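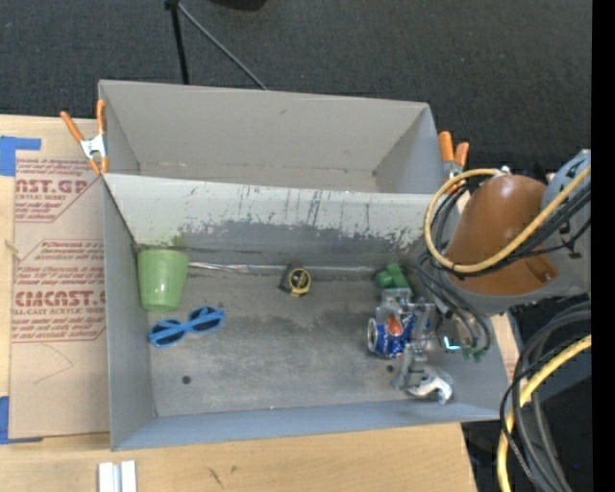
Visit to Calura, open afternoon, 4/6/23

I had been meaning to see Calura for a while, and when Esperanza Szabo forwarded the notice for their open afternoon I put my name down the same day. The building is at the far end of the trading estate, past the tile warehouse, and the sign is easy to miss. Parking is free but there are very few spaces. I used the road.

Calura handles lost property. Bus companies, leisure centres and a couple of hotels send over whatever has been left behind, and Calura logs it, stores it and tries to get it back to people. What is never claimed goes to charity shops or recycling. They have been doing this for six years, first from a unit in the next town and since December from the present address.

Imani Whitlock met us at the door and took our group round. We were five, including Everett Halvorsen, who runs the lost property desk at our own library and had brought a list of questions. Tea was offered at the start, which was welcome as the place is not heated much.

The first stop was the goods-in area, where sacks arrive twice a week. Each sack has a tag with the sender and the date it was filled. Staff open it, take out anything with a name or a phone number, and set aside wallets, keys and phones for a locked cupboard. We were not shown the cupboard. The rest goes into open bins for sorting.

I spent most of my time at the sorting tables. I had expected something smarter, but the bins are plain grey things split in two lengthwise, with a bigger side and a smaller side. Mixed items go in the bigger side. The one I looked at longest was clamped with orange-handled spring clamps and had clearly seen a lot of use. The divider was scratched from the top edge down and the pale surface had flaked off in patches. In it were a light green plastic cup, a pair of blue sunglasses with dark lenses and a little black and yellow tape measure, among other bits. Imani said sunglasses are the worst for matching because owners describe them all the same way: "dark, sort of normal".

Everett asked how they decide what to keep. The rule is three months for ordinary things and longer for anything of value. Cups and bottles are the exception. If they come without a lid or a name they are kept for two weeks and then go. He thought that was short. Imani said the cups used to fill a whole bay and hardly anyone came for them.

From there we went through to the shelves. Everything is stored by type first and by date second, in boxes with a printed label on the short end. Umbrellas have their own rack. Gloves are kept in pairs where there is a pair, and single gloves go in a box on the bottom shelf. The labels are printed from a program called Onda, which Obsa Lencho showed us on his screen. You type in colour, type and place found, and it brings up possible matches. He searched for a blue scarf and got a long list, so it still needs a person to go and look.

The last part was the returns counter. Items can be collected or posted, and the owner pays the postage. Paloma Yazzie does the packing and uses a lot of second-hand boxes. Glasses are wrapped in a cloth and then in card, which I will copy at home.

There was time for questions at the end, but the room by the counter is small and it was hard to hear from the back. A printed sheet would have helped – I had to ask Everett afterwards for the storage periods.

The visit took just under two hours. There is no lift, but everything we saw was on the ground floor. The next open afternoon has not been fixed yet. Names can be left at the counter or given by phone, and they ask for closed shoes.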